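Visit report: Rostomance simulation lab, open afternoon on test rules for household manipulation

The open afternoon at Rostomance was held on a Monday in June and started at 13:30. I attended for Ternisex with Manju Sengar. The subject was narrow: how a simulated household task should be specified, run and reported so that a second team can repeat it and get comparable figures. Rostomance has written a set of house rules for this and wanted outside comment before the next revision. There were no product announcements and no hardware on show.

Ximena Bautista, who maintains the rules, opened with the reasons for them. Two teams in the same building had reported success rates for what both called "open the door", and the results could not be compared. One team counted contact with the handle as success, the other required a minimum opening angle. Neither had written this down. The house rules now require a task sheet for every task, agreed before the first run and frozen afterwards. A change to the sheet creates a new task with a new number.

The sheet is two pages. It names the fixture, the part to be handled, the start pose, the time limit, the success condition and the conditions for stopping a run. The success condition has to be readable from the simulator state, so wording such as "grasped properly" is rejected at review. Finlay Lennox took us through a fixture of the plate-and-knob type, using the wrist view on the large screen.

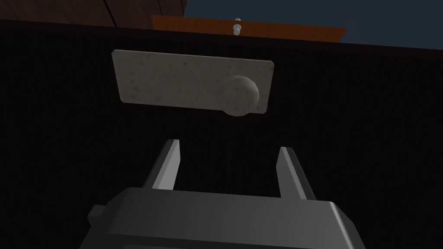 Gripper open below the plate and knob, simulated wrist view.

Most of the discussion was about the approach. The rules state that the fingers must be fully open at the start of a run and must not touch the fixture during the first phase. Lennox's reasoning was that a finger which brushes the plate early can end up in a good position by luck, and the run is then scored as a success of the controller. Contact before the grasp phase is logged and the run is marked. It still counts towards the total, but the marked runs are reported on their own line.

I asked about surface finish and lighting. The present rule is that both may be varied between runs provided that the range is declared on the sheet, with the random seed kept for each run. Shading on a rounded part changes a good deal with the direction of the light, and a controller tuned under one light should not be presented as general. Sengar pointed out that the rule says nothing about shadows thrown by the gripper itself. Bautista noted this for the revision.

The second session dealt with the number of runs. The minimum is 80 for a published figure and 30 for an internal one. All runs are to be reported, including those stopped by the operator. A run may be discarded only for a simulator fault, and the fault log must be attached. Akinyi Sang, visiting from Tapia, thought 80 too low for tasks with two arms, where the spread between runs is wider. I agree with her. Rostomance will look at stating an interval alongside the rate, which would deal with most of the objection.

We then moved to whole-room scenes, where the rules are less mature.

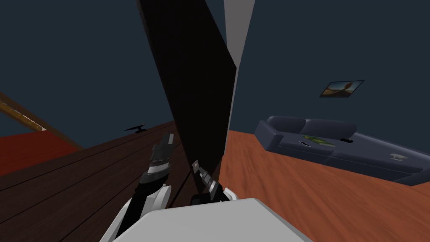

A furnished room brings in objects that have no part in the task, and the house rules call these bystander items. They must be listed on the sheet with their start positions. Any bystander item displaced during a run is recorded, even when the task itself succeeds. The threshold for "displaced" is still open – the draft has a placeholder – and our view was that it should depend on the size of the item.

Camera placement has its own clause. Each camera is declared with its mounting point and its tilt, and a head or body view that is not level must be stored as rendered. Some teams had been rotating the images upright before training and leaving the step out of their reports. Ieva Kairys from Clornison asked whether correction should be banned outright. The answer was no, as long as it is declared and applied to every run in the set.

Clause 7, on the idle arm, caused the most disagreement. The draft says that an arm not used in the task must hold its start pose. Sengar's objection was that this prevents the idle arm from moving out of the way, which any sensible installer would allow on a real machine. An alternative wording was proposed, permitting movement inside a declared volume. It was left for written comments.

Points for Ternisex:

Adopt the frozen task sheet. Our present sheets are edited in place and the history is poor.

Report marked runs on a separate line, as Rostomance does.

Send written comments on clause 7 and on gripper shadows. Sengar has the draft text.

Ask for the fault log template, which was promised but not handed out.

The session closed at 16:45. The revised rules will be circulated to those who attended, with a further call for comments before they are adopted.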